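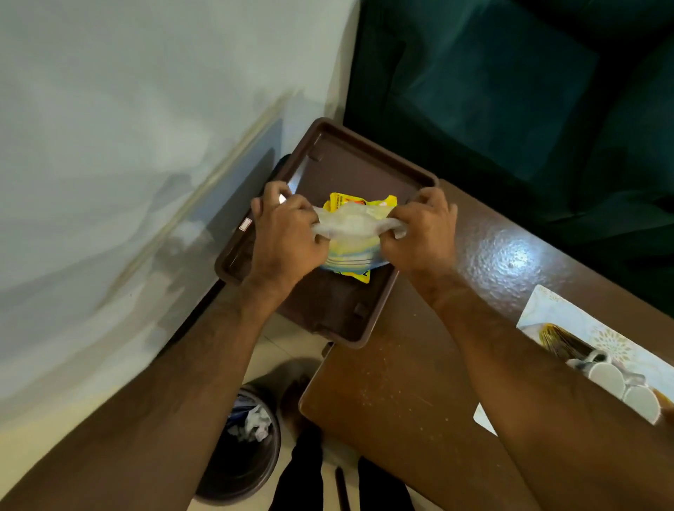
Clear bag, yellow packet, brown tray. The part the arm can't do yet.

Home Forums Builds Arms & Grippers New Posts Search Log in

Two-arm bag opener, stuck on clear plastic

tinroofpat
2020-04-18
Okay, so the sorting half of my kitchen-table project works and I'm way too pleased about it. Two small arms on a plank, Vudura grippers, a Wonano board running the lot, and it'll move packets from one tray to another all evening without me. What I want next is for it to take a packet out of its outer bag, and I'm stuck on step one, which is getting hold of the bag.

My plan was to do it the way I do it myself: pinch left, pinch right, pull apart. You can see my hands at it up top, both of them bunching the plastic over the tray. Looks like nothing, right? Then I sat down to write out what each hand does and had a whole page before I got to the pulling part.

Problem is the camera finds the yellow packet every time and barely knows the bag exists. So the grippers go for the packet, squash it, and the bag just flops around on top. I've tried 50 bags now and got 19 decent grabs, and "decent" is me being nice. Ideas? I'd like to keep both arms doing something, I didn't build the second one to hold coats.

mudlark_48
Love this! My first thought is your lighting. There's an overhead light bouncing straight off that tabletop, and if it's doing that on the wood it's doing worse on the plastic. Hang a bedsheet between the lamp and the table before you touch any code.

ohmsweethome
I'd go the other way on the light. You WANT the shine on the bag, it's the one thing on there that glints, the brown tray is nice and matte. Put a lamp down low at one side and look for bright wrinkles. Diffuse it and your bag disappears completely.

mudlark_48
Until the lamp moves an inch and every wrinkle is somewhere new. I chased glints for most of January on a bottle picker and went back to a bedsheet.

ohmsweethome
Bottles are hard and smooth though, a crumpled bag has wrinkles facing every direction so some of them always catch. We're not going to agree on this one lol

gantry_goblin
Can I be the boring one? Don't pull it open. Clamp it and cut it. I've got a strip cutter on my build at Skistcombe (shared shop, I have a shelf and half a bench) and it never misses because it doesn't have to find anything. The bag goes in a slot, blade goes across. Tearing is a horrible job for grippers. Film stretches, then lets go all at once, and whatever's inside ends up on the floor.

tinroofpat
The floor thing made me laugh because yes. But I don't want a blade running by itself in my living room, and the slot means I have to load each bag by hand, and at that point I might as well open the thing. The tearing is kind of the whole fun for me.

gantry_goblin
Fair on the blade. Not fair on the loading, a chute does that. But it's your table.

Also, speaking of your table, that tray is hanging off the edge. Once two arms are pulling against each other it's going to walk. Screw down a couple of stops or at least put some drawer liner under it.

bolts_from_balan
Hi from Bălan, long time reader. I do something close to this with one arm and a suction cup. The cup doesn't care that the plastic is clear. It comes down over the packet, sticks to whatever is on top, lifts a little, and now you have a tent of loose film standing up. The second arm can pinch the tent from the side with no risk of squashing. So you keep both arms busy, only the first one changes its hand.

mudlark_48
Ooh. Okay, that's better than my bedsheet. (Still hang the bedsheet.)

tinroofpat
@bolts_from_balan does the cup hold on wrinkly film? Mine's usually scrunched up by the time it lands in the tray.

bolts_from_balan
A hard cup, no. The soft kind with the bellows, mostly yes. I let it try 4 spots and take the first one where the pressure drops. If none work the arm nudges the bag and starts over. Slow, but it sits there and does it.

ohmsweethome
And your pressure sensor tells you whether you've got it, so you don't need to see the bag at all. I take back half of what I said about the lamp.

tinroofpat
Only half, noted! Alright, I've ordered two bellows cups and a cheap little vacuum pump. The drawer liner is going down tonight too, and I'm moving the tray all the way onto the table before anybody else tells me to. One more question while I've got you: is the pump going to be loud enough that I need to box it in? I share a wall with the neighbors.

gantry_goblin
Mine hums like an old fridge. Sit it on foam and only run it when the cup's touching something.

bolts_from_balan
Foam, yes, and a longer hose than you think. I keep mine in the hallway.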